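Plumard support forum > Phones > Camera and software

Ticket: Autofocus hunts on main camera after October update
Status: Open
Device: Plumard 2, 128 GB, bought unlocked

Problem

After the October update the main camera won't hold focus on anything closer than arm's length. It locks, lets go, and locks again, with a soft ticking from the camera bump. The wide camera is fine. Video is worse than stills. Before the update I had no complaints about the phone at all.

What I have tried so far

Restarted the phone. No change.

Cleared the cache and data for the stock camera app. The app asked for its permissions again and then behaved the same way.

Took off the case and cleaned the lens with a dry cloth. No change.

Safe mode. The ticking was a little less frequent but the focus still drifted.
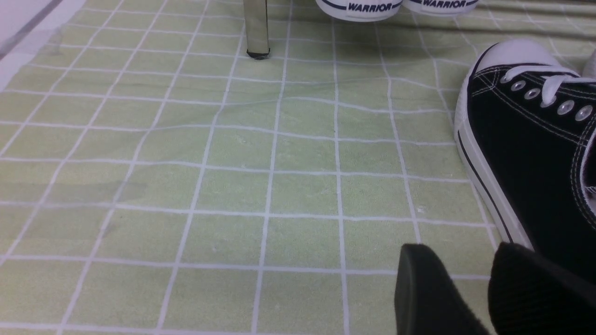 The close-focus test in the Surkard camera app gave me the same trouble, so I don't think the stock app is to blame. Surkard lets you fix the focus distance by hand, and with the slider locked the ticking stops and the picture stays sharp. As soon as I go back to auto it starts again. I mostly tested on things with a clear pattern, such as the thin white lines on the pale green cloth, where it is easy to tell when the focus slips. Print on a cereal box showed it too. Plain walls are no use for this.

Next I looked at battery and heat, as an older thread blamed those. Battery was at 51 percent for most of the tests and the phone was not warm to the touch. Charging it to full made no difference.

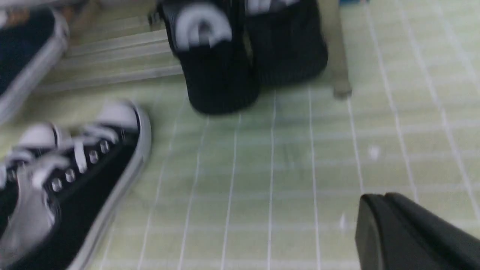 I also ran the built-in hardware check from the settings menu. It passed everything, including both rear cameras. As far as I can tell it only checks that the camera answers, so a pass doesn't say much about the focus motor.

Factory reset was the last thing. I backed up to the Lopes desktop tool first, which took about 20 minutes. Set the phone up as new, signed in to nothing, opened the camera. Same ticking. I then restored the backup, and all my photos came back but the home screen layout did not. That is a separate issue and I will open another ticket for it.
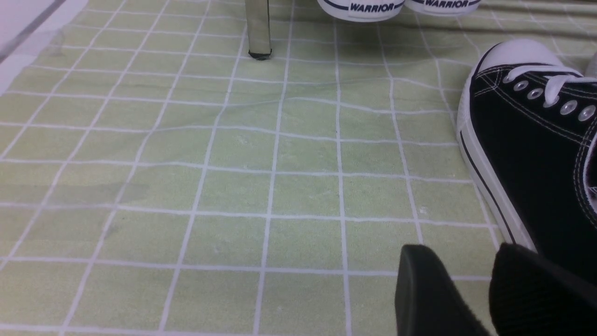

Posted by Bustska
November 4, 2023

Adding the details support asked for. Free storage is 820 MB, and I know that is low, but the fault was there with the phone wiped as well. Build is the October one, no beta. The phone has not been dropped or opened. I don't use a magnetic mount, and the case has no metal ring in it.

Two questions:

Is there a way to go back to the previous build without sending the phone in? The download page only lists the current one.

If it has to go in for repair, does the warranty cover the camera module when the fault began with an update? The chat agent said yes, then sent me a form that says software faults are excluded — I'd like that cleared up before I ship anything.
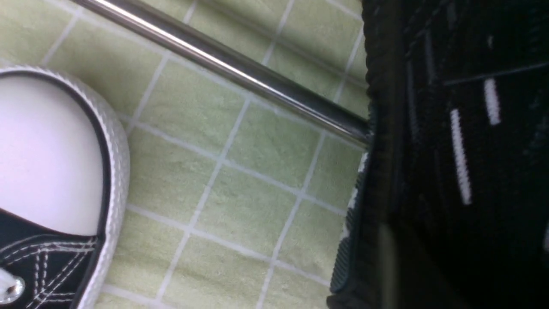 Plumard Support: We can't offer the earlier build as a download, but a service center can install it. The form you were sent is the wrong one. Please use the hardware form and enter "autofocus, rear main" as the fault. Before you send the phone, open the camera settings, turn off motion tracking focus, restart, and try again. If the ticking stops with that setting off, reply here and leave the phone with you for now, as the fix would then come in a software update.

Bustska: Turned it off and restarted. The ticking is gone in stills but still there in video. I'll fill in the hardware form tonight. Please keep the ticket open.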